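Embankment Path Walkover, Clendwood Section
Monthly checklist with comments – February
Rated OK / Watch / Fail / Not checked

Before the list, a word on last month's sheet. Every line was marked OK, all 23 of them, in the same pen and apparently in the same breath. I don't believe it. A path on a bank in winter always has something. I have left a line as Not checked wherever I couldn't check it, and I'd ask whoever does March to do the same.

Access

1. Gate at the Biltia end closes and latches – Watch
Latches if you lift it. The form has no box for "if you lift it," so Watch it is.

2. Bollard lock works – OK
Stiff. Key turned on the second try.

3. Section sign readable – OK
Readable, yes. The phone number on it goes to an office that moved two years ago. I have reported this before.

4. Load limit posted for maintenance vehicles – Fail
Not at either end. Granström say they were told it was posted. By whom?

Surface

5. Free of potholes – OK
None deep enough to count under the guide.

6. Patches level with the old surface – Watch
The Surnari patch at marker 186 was sold to us as a ten-year repair. My straightedge rocks on it. I'd like to see the paperwork before anyone signs off the final payment.

7. Cracks sealed – Watch
Hairline cracks near marker 52, running across the path. They were listed as "sealed" in the fall. I found no sealant.

8. Drains off after rain – Not checked
You can't answer this one without rain. Last month's OK was written on a dry day, and the month before that too.

9. Edge on the bank side firm underfoot – OK
Walked it with one foot on the grass the whole way. No soft spots that I could feel through a boot, for whatever that is worth.

Bank

10. Grass cover complete – Watch
Uneven and shaggy, with paler dry tufts low down. The standard reply is that it comes back in spring. Maybe so. Please look at the same stretch again in May and write down what you see, so we have something better than hope.

11. No slips or bulges in the slope – OK
As far as I can tell by eye. The top line of the bank looks close to straight from the path, but a small slump would be easy to miss from down there. We should be using a level on this.

12. No animal burrows – Not checked
The grass is too long to say. A burrow could sit under it all winter. How this got an OK in January I can't guess.

Visibility and weather

13. Clear view ahead along the path – OK
It runs straight and you can see a long way up it. 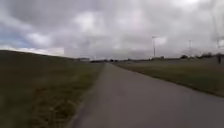

14. Centerline or edge markings present – Fail
The plan approved under work order 893 calls for markings. I was told it was "in hand," which I have learned to read as not started.

15. Light good enough for inspection – Watch
Heavy gray cloud, with a scrap of blue off to the left. Flat light hides shallow dips. I would not rely on my own answer to item 5 without a second look in low sun.

16. Weather noted on sheet – OK
See 15. Previous sheets say "fine" every single time.

Follow-up

Items 4 and 14 go to Granström by Thursday. Item 6 goes to Surnari with a request for the compaction results, if there are any. Items 8 and 12 stay open until they have been checked by someone standing there. Please don't close them from a desk.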